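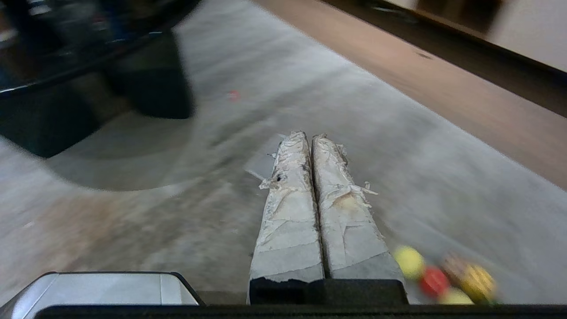 Floors first, then the small things

When we moved the games corner at Plerberg to the big room, I believed the work would be only to carry boxes. In the end the floor took more of my time than the boxes. I write down what I have learned, for other people who have a room with a hard floor in one part and carpet in another.

Sweep the concrete before you touch the carpet. Grey concrete hides dust very well, and each step brings a little of it on the carpet. I use a soft broom, then a damp mop which I have wrung out two times. For a reddish or brown mark I put washing powder and a little warm water, leave it for 5 minutes and brush in small circles. Some marks stay. With the old ones I have stopped fighting.

For the carpet, do not rub. Rubbing makes the dark smudge wider and the fibres become rough. Press with a white cloth, turn the cloth, press again. A coloured cloth can leave its own colour, I learned this on a good rug in Zenholm. Go with the vacuum cleaner slowly in one direction and after that across it. The grey paths where everybody walks will become lighter, but they will not disappear with a vacuum cleaner only.

Trays for balls and dice

Balls and dice roll under everything. Since October I keep them in clear plastic trays with low sides, and I set the trays on the carpet while I sort. It is good to have one more tray than you need, so there is always a free one to move things into. 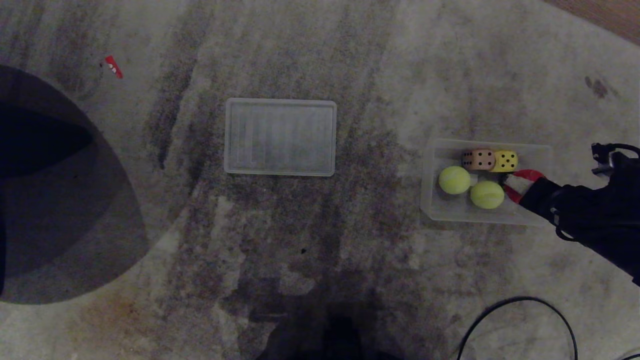 Photo: Enilwood household pages

Tennis balls take the most space, so give them the larger tray. Two balls fit with a pair of dice above them and you still see everything from standing height. If the dice have different colours, like yellow and pale pink, children find the right one faster.

Wash the trays by hand in lukewarm water with one drop of washing-up liquid. Very hot water can bend thin plastic. Dry them with a cloth, because drops leave white spots on clear plastic and then it looks dirty again. Dice I wipe only with a damp cloth, the paint in the dots does not like to be soaked.

Tennis balls collect carpet hair. Wrap a strip of wide tape around your hand with the sticky side out and roll the ball on it. A clothes brush also works, but it takes longer.

Before you put the trays on the shelf, pick up small scraps of paper or plastic by hand. They can block the hose of the vacuum cleaner, and mine was blocked for about 4 weeks before I looked inside.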